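Setting out a salad table for children

Small children eat more leaves when they put them on the plate themselves. I use this layout at home and at the Flasdale lunch club, and it needs very little kit.

What you need

One round lettuce or a bag of spinach
Two plates for each child, in different colours
A large bowl and a clean tea towel
A plain table, wiped down

Step 1. Wash the leaves

Fill the bowl with cold water and separate the leaves into it. Swish them about, leave them for 5 minutes and lift them out with your hands so the grit stays at the bottom. If the water is very muddy, do it again.

Step 2. Dry them

Spread the leaves on the tea towel, roll it up loosely and put it in the fridge for 20 minutes. Wet leaves slide about and the dressing won't stick.

Step 3. Clear the table

Take off the cloth, the fruit bowl and anything else that isn't lunch. Patterned cloths make it harder for little ones to see what they have dropped.

Step 4. Put out the plates

Set each pair at one side of the table, one plate above the other, with a small gap between. One is for leaves and the other for everything else. Plates with a raised rim are easier for small hands.

Step 5. Start with one leaf

Tear a large leaf if you need to and put a single piece in the middle of the leaf plate. Don't flatten it out. Huguette Lachance, who ran the club before me, used to put out a whole handful and most of it came back.

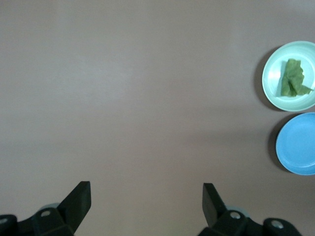

Step 6. Add the rest

Put bread, cheese and sliced cucumber on the other plate. Keep dressing in a small jug and let the children pour their own. Any clean leaves left over will keep in the towel until the next day.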